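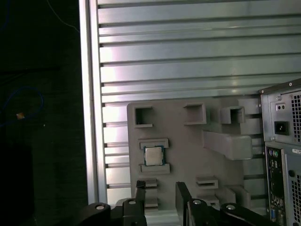
Water Use in Shared Laundry Rooms at Kelton Hall
By Rhiannon Gronow
June
Shares: 26

1. Background

Kelton Hall is a student residence with 275 residents and two laundry rooms, one in the basement and one on the third floor. The basement room has Clomar front-loading washers. The third-floor room still has the older Melik top-loaders. The residence office pays one combined water bill, so the share used by laundry was not known before this project. The aim was to estimate water use per load in each room and to see whether load size or machine type had the larger effect.

2. Method

Each washer supply line was fitted with a clip-on flow meter on loan from the department. The meters record total volume and a time stamp at the start and end of each draw. A load was defined as a group of draws on one machine with no gap longer than 21 minutes. This value was chosen after comparing the meter log with a short period of direct observation, in which the longest pause inside a single cycle was slightly below that limit.

Residents were asked to fill in a card by the machine with the load size (small, medium or full) and the cycle used. Cards were matched to meter records by start time. Where a card could be matched to more than one record, it was dropped.
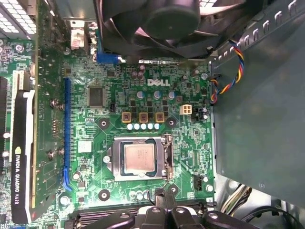 The meter clocks were set by hand and drifted at different rates. A linear correction was applied using the start and end readings for each meter. The correction was small for the basement meters. On the third floor one meter had lost its setting after a power cut, and all readings before the reset were removed.

3. Results

The cleaned data set contains 943 loads. Top-loaders used more water per load than front-loaders at every load size. The difference was largest for small loads, as the Melik machines fill to a level set by a dial and most residents left the dial at its highest position — including those who marked "small" on the card. The Clomar machines adjust the fill to the weight of the drum and showed a clear rise from small to full loads.

Cycle choice had a weaker effect. The extra rinse option added one full draw on both machine types, but few cards listed it.

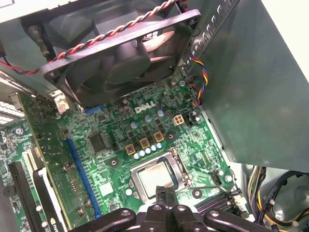
Evening loads were smaller than morning loads in both rooms. The reason cannot be found from the cards. One possible cause is that residents split a wash to fit the closing time of the room, which is 11 p.m.

4. Limits

Load size was self-reported and the three categories were not defined on the card. The two rooms serve different floors, so differences between residents cannot be fully separated from differences between machines. Hot and cold supply were added together and energy use was not studied.

5. Recommendations

A label should be placed beside the dial on each top-loader showing the correct position for each load size. If the third-floor machines are replaced, the meters should be refitted for one term so that the change can be measured. The method in Chung, our course handbook, was adequate for the matching step, though its section on clock drift is brief.

Comments (3)

tmb_3rdfloor: I never knew that dial did anything. I thought it was the temperature.

Priya: Did you check whether people restart the machine when it stops early? The one next to the door used to do that a lot.

R. Gronow: A restart within 21 minutes is counted as the same load, so it would show up as one large load. I did not separate them.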